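Gredari is a thick, slow-cooked bean and barley stew from the hill town of Heladby, eaten warm with flat bread and, on a good night, a second bowl. A household pot starts with 2 cups of dried beans, left to soak overnight, and plenty of onion.
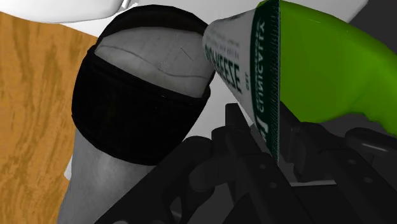 Grey container with a black band, beside a tube marked BREEZE.

Cooks in neighboring Radeo like theirs sour, with a spoonful of pickle brine stirred in at the end, and they will happily tell you so. The February supper in Heladby serves 104 bowls.

Related articles: Barley bread; Radeo pickles; Bean soups
Category: Stews
Back to top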